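Cell 2 notebook, Gernonlow
17 December 2018
K. Carnegie

Going through the pick and place program in the sim against our own cell rules before Lilla Csonka signs off the layout. Rules are the Celside set, February revision, with Lilla's pencilled changes. Controller is the Wava build we had last week, no updates applied.

Rule on approach. The last 50 mm to any part or fixture has to be a straight vertical move at reduced speed. Program as received from Bakos had a joint move right down to the grasp height. Replaced with a joint move to a hover point, then linear down. Did the same on the retreat. Adds a bit to the cycle, not worth arguing over.

Rule on carried parts. No carried part passes over the fixture at less than the agreed clearance, measured from the underside of the part and not from the fingertips. The old check used the tool centre point, so it was wrong by however far the block hangs below the fingers. Changed it to use the part geometry. Clearance now flagged properly on waypoint 6 and I raised that one.

Rule on release. Part to be let go inside the tray rim, not above it. Still open. The tray is wide and shallow with a flared rim, and the collision shape in the model is a plain filled box, so the planner stops the block too high and calls it done. Needs a proper hollow shape. Until then the release height is typed in by hand and marked as such in the program header. Anybody changing the tray has to change that number as well.

Rule on wait positions. Gripper above the table, pointing straight down, nothing under it that it could reach on a single fault. Ours waits over the tray. Lilla reads the rule as "clear of the work area in plan", I read it as "clear in height". The wording allows both. She is going to rewrite it and I will move the wait point if her version goes through.

Logging. Every run gets a seed, a program version and the initials of whoever started it. Run 423 has no initials. If it was yours, please fill it in. Runs without initials don't count toward sign-off, and that includes mine.

Naming. Please stop saving over the base layout. Copy it, add your initials, then edit. I lost some 2 hours this morning putting the fixture offset back to where it was, and the only record of the right value was in an old printout.

One more for the rules list: camera views used for a clearance check should be taken from the side at close to table height. From above, the gap under a part can't be judged at all. Low views are poor for seeing into the tray, so keep a second one for that.

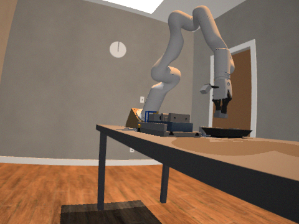
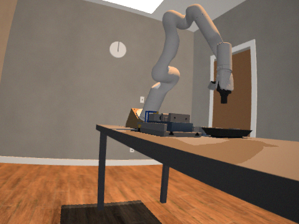
Sim views, low side angle. First: block held over the tray. Second: gripper above the table, clear gap below the fingers.

To do: hollow collision shape for tray, Lilla's wording on wait positions, rerun with the new clearance check and log it.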